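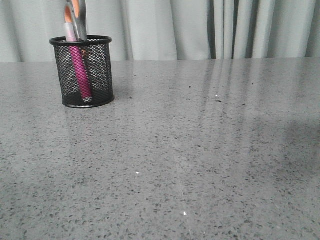 Sealing and resealing: notes after one winter

2/26/23

The kitchen counters went in last December, and the penetrating sealer went on the same week. I have been keeping a log of drop tests on the offcuts in the garage, mostly to settle which of two products to buy again. The log is long enough now to be worth typing up.

Setup: eight offcuts of granite from the yard in Jestunmont, all from one slab, all washed with dish soap and left on a rack for a week. Four got Ornska, a solvent-based sealer. Three got Castier, water-based. One got nothing. Both cans call for a second coat, so both got one. Garage temperature was 55 degrees F on the day I applied them, the bottom of the range printed on the Castier can. That may have hurt it, and I would run it warmer next time.

Test: a small drop of tap water from a syringe, covered with a bottle cap to slow evaporation. I note the time when a dark ring is first visible after wiping. I repeated this with canola oil on the back half of each piece.

Water results, mean time to first dark ring:
Untreated: under five minutes, every run
Castier: 112 minutes
Ornska: 449 minutes

The Ornska figure hides a wide spread. The best piece went 644 minutes before I saw anything, and the worst did little better than Castier. The worst piece has a coarse vein through it and I suspect the drop landed on that. I did not move the drop and retry, so treat the mean with some care.

Oil was less interesting. All seven treated pieces passed an overnight run. The untreated piece has a permanent spot the size of a dime. A baking soda poultice lightened the spot but did not remove it.

Application notes. Wipe off the excess before it gets tacky. I let one Castier piece go too long and got a haze that needed more sealer and a white pad to lift. Ornska smells strong for two days, so open a window. Coverage for both was lower than the label claims, by around a third.

Ekkachai Yimyam wrote in to ask whether any of this applies to quartz. Engineered quartz is bound with resin and has almost no open pores, so a penetrating sealer mostly sits on top and dries to a film. Skip it. He also asked about Yensuk, which I have not tried. The can is on order and two clean offcuts are set aside for it.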